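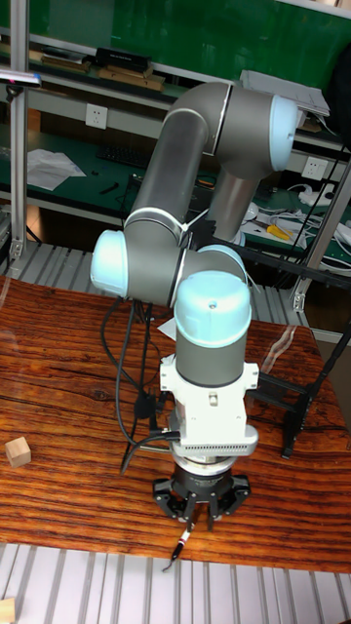
How many markers is enough?

June 2020

I keep hearing that the cure for a clumsy robot is more examples. We have 200 demonstrations of the marker task on the Kernlow arm now, and Réka wants 2000. I'm the guy who has to sit there for them, so maybe I'm biased, but I'd like somebody to show me what the extra 1800 buys.

Last week I went back through 40 of ours. In 18 of them the marker starts in practically the same spot, tilted the same way, because that's where my hand likes to put it down. A model trained on that learns my habits. Feed it ten times as many and it learns them ten times harder.

Demetrius says variety shows up by itself once the pile gets big. Maybe with five people recording. With one tired person I doubt it. I've asked for a week of odd starts, bad angles and other people's hands before we add to the total, and Réka is thinking it over.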